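Re: [driva-users] Grasp planner picks the film edge on soft packs

Heather Sutcliffe wrote:
> Since we moved to Driva 4 the planner scores the seam of a soft
> pack above the tissue itself. Is the normal filter still applied?

It is, but after clustering now, so a small target gets merged into the film around it.

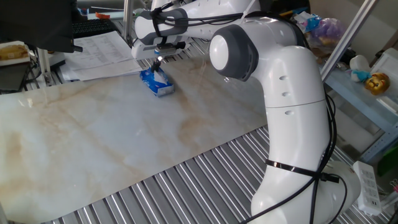 Cluster size is the parameter to change first. The default assumes rigid boxes. With the finger at the top of a tissue pack, as it is there, the target patch is small and the printed film around it swamps the cluster. I set min_cluster to 10 and the seam candidates dropped out.

The second problem is the table. Glossy marble pattern gives depth holes, so fit the plane once at startup and keep it — do not refit per cycle. 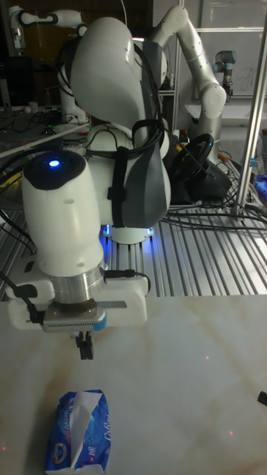
Teshome replied off-list that a fixed plane drifts once the wrist camera warms up, and that he refits every 3,950 frames.

That works too, if the refit runs between motions. During a descent it shifts the approach height and the Stadau controller rejects the path. 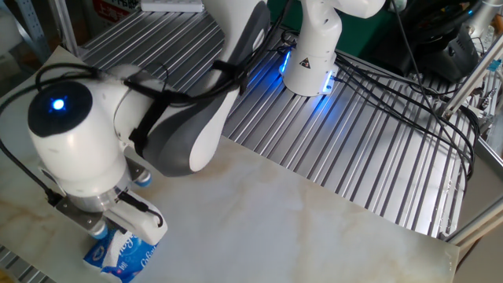 Proretti asks whether the collision model should include the cable loops. Yes, as 2 capsules on the wrist link, padded. Patch to follow in July.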